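Home Topics Threads About Sign in

6 min read

1/ Our office is being sold a "unified" phone system for the third time since I started there, and I have thoughts. This one is about SIP trunks and the word "unlimited." Long thread, mute me if you don't run phones for a living.

2/ Background. We have 109 desk extensions, a warehouse with bad cell signal, and a phone closet that predates everyone. The old lines come in on copper. The carrier wants out of copper and says so in every bill. Fine. I want out too.

3/ So in February we took quotes. Two made it past the first round: Dultivness, which sells hosted everything, and Kornoston, which sells trunks and lets you keep your own PBX. Both told us we'd save money. Neither would say compared to what.

4/ Dultivness first. The pitch is one price per seat with unlimited calling. I asked for the acceptable use policy. It took two emails to get it. "Unlimited" means "typical business usage," and typical business usage is defined as usage that is typical of a business.

5/ I asked what happens if our order desk goes over whatever that is. The rep said it had never come up. I asked for that in writing. You can guess how the writing went.

6/ Then the seat count. We have 109 extensions, but the quote was for 116 seats. The extra ones were the fax line, the door phone, the elevator line, the paging horn and a few conference rooms. Each one billed like a full human being with voicemail and a chat app.

7/ I'd like to meet the elevator that needs a chat app.

8/ Please check this on your own quote. Take your list of extensions, take their list of seats, put them side by side and make them explain every row that doesn't match. It's a dull hour. Ours paid for itself before lunch.

9/ Kornoston was cheaper on paper, because with trunks you pay per call path. They suggested a number of paths based on "industry ratios." I pulled our own call records instead and got a different answer. Their ratio assumes a quiet office. The order desk at 10 a.m. is not a quiet office.

10/ If you've never done it: look at your busiest hour on your busiest day, find the most calls up at once, and add some room. Your PBX almost certainly keeps this. Do not let the person selling paths tell you how many paths you need. Also do not let the person selling against them tell you.

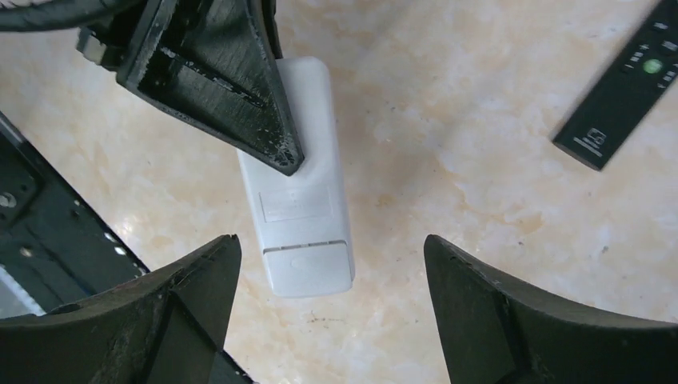

White remote, back side up.

11/ OK, number porting. Everyone says it's routine. Everyone also has a paragraph saying that port dates are estimates and they're not responsible for the losing carrier. Both things are in the same contract, one page apart.

12/ Our main number has been on trucks and invoices for decades. I asked each vendor for their plan if the port goes half through -- outbound works, inbound rings somewhere in the void. Kornoston had a forwarding procedure and sent it over. Dultivness sent a link to a blog post about agility.

13/ Half points to Kornoston, since the forwarding procedure has to be set up on the OLD carrier's side before the port, and that was in a footnote. Read the footnotes. Read them twice if they mention the losing carrier.

14/ Emergency calling. I asked how a 911 call from the warehouse would show up. First answer from Dultivness: the address on the account. The account address is the front office, across the yard. That's a long walk for a paramedic looking for a forklift.

15/ Yes, they can register separate locations. Yes, it's extra, per location. It was nowhere in the quote until I asked. I don't think that's evil, I think the quote template just doesn't have a box for it. Still the kind of thing I'd want in the template.

16/ Now the phones. Dultivness wants us on Brander handsets, "free" on a term agreement. They're locked to the service. If you leave, they're a doorstop with a nice screen. I've used worse phones. I've also unlocked zero of them, and I asked three different people how.

17/ Kornoston doesn't care what phones you use, which sounds great until you have a problem and they really, really don't care what phones you use.

18/ Our session border controller is a Mughal box that came with the building, more or less. Kornoston lists it as "compatible." Compatible turned out to be a page saying someone once got it to register. No firmware version, no codec notes, nothing on fax.

19/ Fax! People laugh. We still get orders by fax from a couple of customers who spend a lot of money. Ask for a real test of a multi-page fax over the actual trunk, both directions. "We support T.38" is a sentence, and I've lost afternoons to it.

20/ Uptime. Both promise a lot of nines. Both leave out maintenance, your internet provider, their upstream carriers, and weather. What's left is basically the server being plugged in. The remedy is a credit for the minutes you were down. Our whole credit for a lost morning would not cover the donuts.

21/ So I stopped asking about nines and started asking for a list of their last 6 outages with causes. Kornoston sent one with over half the causes filled in. Dultivness said that information was available under NDA. Draw your own conclusions, I drew mine.

22/ People keep asking me in replies if hosted is bad. No. If you have a small office and no one who wants to touch a PBX, hosted is probably right and you should go do it. My gripe is with the quotes.

23/ Where we are: leaning trunks, keeping the PBX one more cycle, two copper lines staying for the elevator and the alarm panel until someone shows me a replacement the inspector will sign. Nothing is ordered yet.

24/ Dultivness called again this afternoon with a better price. Same seat count.

25/ Will add to this once the fax test is done. If you've run a Mughal box on Kornoston trunks with fax working, tell me your firmware version please. I don't need to hear that it's "been solid."

We use cookies to improve your reading experience. Accept Manage settings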